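Grastel Under-Desk Footrest, six weeks in

I am not a tall woman, and my chair is not a short chair. For most of my working life the gap between my feet and the carpet has been managed with phone books, then, when phone books went extinct, with a carton of printer paper that got lower every time somebody ran off a report. In August I gave in and ordered the Grastel, which is a tilting footrest with ambitions.

It arrived in a box big enough for a bar fridge. Assembly is 2 bolts and a rocking plate, and the instructions run to 27 pages, most of them warning you not to stand on it. I stood on it to change a light globe. It held, but it sulked, and it has clicked on the forward tilt ever since.

The surface has raised nubs that Grastel calls "reflex points". In socks they're lovely. In bare feet on a hot arvo they are like standing on a Lego set that has been to therapy.
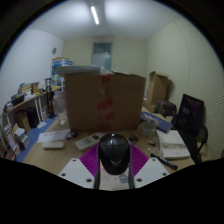 Height is where it earns its money. There are three settings, changed by hooking a toe under the bar and swearing, and the middle one suits me so well that I've stopped perching on the front of my seat like a budgie. My back is happier. It hasn't made me any tidier, mind you. A wooden desk in a small room with white walls collects clutter from every direction, and no amount of correct ankle angle is going to shift it. I had hoped good posture might spread upward.

The rocking is meant to keep your blood moving. What it mostly keeps moving is the footrest, which creeps backwards over the carpet until you're typing at full stretch with your toes against the skirting board. Mihret Zeleke at work has the older Rulholm, an ugly wedge of foam that stays put, and she's been quite smug about it. Grastel sells a grip mat separately. Of course it does.

Would I buy it again? Probably, on sale, and with the mat thrown in. If you're over average height, save your cash. If your feet dangle, get it, set it to the middle and keep your shoes on until the weather cools down. Three and a half stars, and I'd go to four if they fixed the click - which, yes, was me.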